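### 4.2 Bag handling at the closing bench

The closing bench was the second of the workstations studied at Addo, a contract packing firm that prepares fabric bags for retail customers. Staff at this bench open each bag, check the zipper and handles, and pass it on for filling. Before February the work was done entirely by hand. Under the Clultidik project, a robot arm took over part of the presenting and opening of bags, while inspection and final judgement stayed with the bench staff. Our log for the bench covers 2,151 bags, of which 633 were handled by the arm with a worker present. 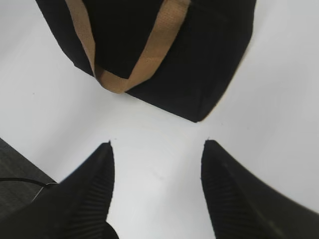
**Figure 3.** Black bag with tan handle strap on the white work surface, with the gripper open.

Soft goods are difficult to automate. A carton keeps its shape when it is touched, but a fabric bag slumps and folds, and its handles seldom lie the same way twice. Workers correct for this without thinking about it. When asked to explain how they choose where to take hold of a bag, most gave short answers and then reached for one to show us.

The arm therefore changed the job in ways the original work plan did not foresee. Less time was spent lifting and turning bags. More time was spent watching, deciding when to step in, and setting a bag straight so that the arm could try again. 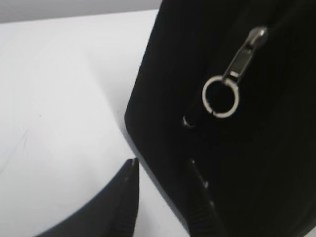 These added duties did not appear in the position description used at the time of the study, and they were not counted toward the hourly target. Supervisors tended to describe them as minor. Bench staff described them as the part of the shift that required the most attention – and the part that was hardest to hand over to a new colleague.

Training was also uneven. Day staff received a full session with the integrator, Cukari, while evening staff learned mostly from one another.
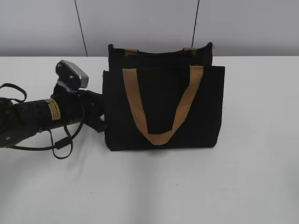

One worker on the evening shift told us that the arm had spared her wrists but not her patience, and that she would have liked a say in where it was placed before the bench was rebuilt. Similar remarks were made in other interviews, usually about reach, noise and the loss of a shared table where two people could talk while they worked.

Zippers were the most common reason for a worker to step in. The log records 544 interventions at the bench, and over 20 of the written notes attached to them concern a pull tab or ring.

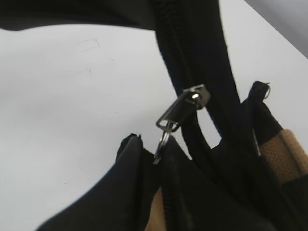 Management has since agreed to list intervention as a task in its own right and to adjust the hourly target to match. The same change is under discussion at Emach, the other site in the study, where the bench layout differs and staff rotate more often. Section 4.3 reports on that site.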